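Acceptance

The Desau jaws closed in 900 milliseconds and the Bako jaws closed in whatever time the operator's hand took, and that was the first line of disagreement in the report. Reet Eglītis had written it on Saturday before anyone else was in. She deleted it at lunch and put it back at two.

Walari wanted a recommendation. It had asked for one page. It was going to buy one design of hand-held gripper in quantity, and it had sent a list of tasks it cared about: lift a handset from its cradle and replace it, turn a cap, route a cable around a table leg, pick a coin from a hard surface. The list had been typed by someone who had never picked up a coin with anything other than fingers.

Reet ran the trials in the order given. She had two operators, one pair of each design, and a log sheet with a column for remarks. The Desau was motorized and had a trigger. The Bako had no motor at all. Its jaws were a simple linkage, pale and pointed, and the marker cube sat at the base where the cameras could find it. The Desau weighed more and tracked better. The Bako weighed less and lost tracking whenever the forearm rolled past a certain angle and the cube turned its edge to the lens.

"Left dropped out," said the operator at the table.

"For how long?"

"I don't know. I was looking at the phone."

She wrote: dropout, left, operator unaware. Under remarks she added nothing.

By the end of the week there were 1,291 attempts on file. Some were very short. One was eleven minutes of an operator failing to lift a coin, with the audio on, and Reet listened to all of it at her desk with the volume low. He did not swear. At the fourth minute he began to explain to the coin what he intended to do. At the ninth he stopped explaining and breathed through his nose. Then there was a small click, and the recording ended.

She marked it as a success and entered the time.
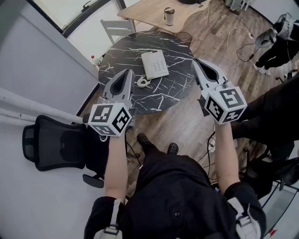
The trouble was the handset. On the coin the Desau won, and on the cap it won by more. On the cable the two were even. On the handset the Bako was better by a margin she could not make go away. She checked the clock offset between the cameras. She checked whether one operator had done more of the easy trials. She swapped left for right, and then swapped the operators, and the margin stayed where it was.

"It's the weight," one of them told her. "You put the thing down and you can feel it's down. With the other one I let go and hope."

"Hope is a remark," Reet said. "I can put it under remarks."

"Put it there, then."

She put it there. It was the only entry in the column that week that was not about tracking.

Prornidine, the firm that paid her, had a rule about recommendations. The scores went into a table, the table had weights, and the weights came from the customer. Walari had given the coin the highest weight and the handset the lowest. She multiplied it through. The Desau came out ahead by 20 points, and the page was finished apart from her name.

She left it open on the screen and went back into the trial room. The operators had gone to eat. She pulled on the backpack, tightened the straps, and picked up the Bako pair. She had calibrated them many times and had never run a trial with them herself.

The first attempt was poor. She came in too high, closed on air and had to open again. On the second she had the handset between the tips before she had decided how to approach it. She held it level. There was a faint tick in the linkage as the load shifted, and she felt it in the base of her thumb, and when she lowered the handset the tick came back the other way. She opened her hand. The handset stayed where it was.

She did it again with the Desau. The trigger was smooth. The motor ran, the jaws parted, and she stood over the table with her finger off the trigger for a moment longer than the task required, checking by eye.

The pause was in the data. She found it that evening by plotting the interval between release and the first upward motion of the wrist. Both operators waited after a Desau release, every time, on all four tasks. Neither waited with the Bako – or they waited so little that the sampling rate could not show it. There was no row for this in the table, and Walari had assigned it no weight.

She saved the plot. The recommendation had to fit on one page, and the plot took up a third of it. She cut the paragraph on marker visibility to a sentence, moved the clock offsets to a footnote, and cut the footnote.

Under the scores, which she left alone, she typed: The operators do not trust the first device to have let go. She read it over. It was not a measurement, and she could already see the email that would come back about it.

She changed "operators" to "operators and the author," signed the page, and sent it at ten past eight.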